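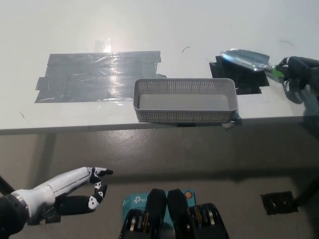 Garden Tool Library Opens at the Lallon Center

7 May 2026

If you've been putting off your spring planting because you don't own so much as a trowel, I have good news. The tool library at the Lallon Center opened its doors this morning, and I went down before work to have a look (and came home with more than I meant to, of course).

It works like a book library. You sign up at the front desk, you get a card, and you can take out up to a basketful of hand tools for two weeks at a time. Trowels, hand forks, pruners, bulb planters, a few of those long skinny weeders that my grandmother swore by. Bigger things like spades and rakes are kept in the shed out back, and you'll need to ask for the key.

The small tools are handed out in gray plastic baskets, the long kind with mesh sides, and a solid bottom that keeps the dirt off your car seat. I love this! I have been carrying my tools around in a shoebox for years and the bottom of it is basically a flower bed by now.

Ruwan Chowdhury runs the desk on weekday mornings and did most of the sorting over the winter. He told me the library is starting out with 855 tools, mostly donated from garages on Elline Street and the blocks behind it. "People kept bringing trowels," he said. "I have 115 trowels. Please borrow a trowel."

So I did. Mine has a bright green handle and a shiny metal blade with a rounded tip, and it fits my hand better than the one I lost in the compost last October. I also took two hand forks and a pair of pruners that could use some oil – Ruwan says there will be a sharpening and oiling bench by the window once the vise arrives.

The money for shelves and the shed roof came from the Sivakumar Fund, and the seed rack by the door was a gift from Wirport Hardware. Seeds are free while they last, one packet per visit. When I left there were still plenty of beans and not much basil.

A card costs nothing if you live in town, and about 100 people had signed up by the time I got my coffee. There is a late fee, but it's a quarter a day, and you can work it off by washing returns in the big sink. Please knock the soil off before you bring anything back, and put the tools in the basket with the blades all facing the same way.

The library is open weekday mornings from eight to noon and Saturdays until three. Come in by the side entrance, next to the bike rack. The number 74 bus stops right across the street, and yes, the driver let me on with the pruners.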